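Looking after wood around the house

I've been asked more than once to write down how I look after the wooden things at home, so I've sat down with a pot of tea to do it properly. Most of what I know came from Zdzisław Bednarek, who had the workshop behind ours for years and couldn't walk past a dry chopping board without tutting at it.

Start with the cleaning, and be gentle about it! A cloth wrung out hard in warm water with a drop of washing-up liquid will shift nearly everything. Wipe along the grain, then go over it with a dry tea towel and leave it alone until the next morning. I used to slosh water about quite merrily (I was young) and ended up with a kitchen table that felt like a cat's tongue.

For water rings, try a little plain mayonnaise on a soft rag and leave it overnight. It sounds daft and smells worse, but it has rescued two bedside tables and my mother's sewing box. 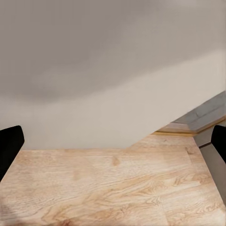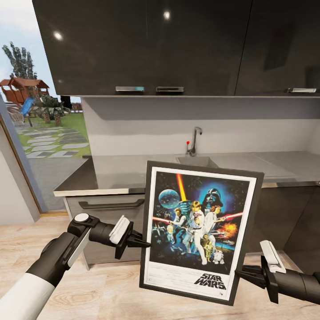
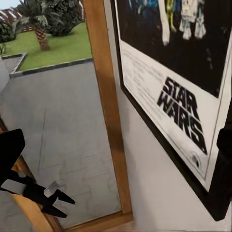
Oil is the thing people fret over, and they nearly always use too much. Put a spoonful on an old cotton rag, rub it well in, wait for the time it takes to have a cup of tea, and wipe off every bit you can. Pale wood wants a clear oil, as the amber ones turn it the colour of toast. On a light tabletop with plenty of swirling grain, and perhaps a small dark knot near the middle, follow the long lines first and come back to the curly bits afterwards with just what's left on the rag. Knots drink at their own pace, so don't keep feeding them. And please spread the used rags out flat outdoors to dry before you bin them. Oily rags scrunched up in a bucket can heat up and catch fire all by themselves.

If the surface has gone rough, a light rub with 800 grit paper between coats makes it lovely and silky. Ten minutes is plenty for a small table, and then a vacuum with the soft brush to get the dust up.

Lenka Rusnák wrote to me in May wanting to know about squeaky drawers. Rub a candle stub along the runners, push the drawer in and out a few times, and do it again. If it still sticks, wait for a dry spell before you reach for the plane, or you'll have a rattly drawer by the end of summer.

Next time I'll get on to chair legs, and the glue I wish I'd never bought.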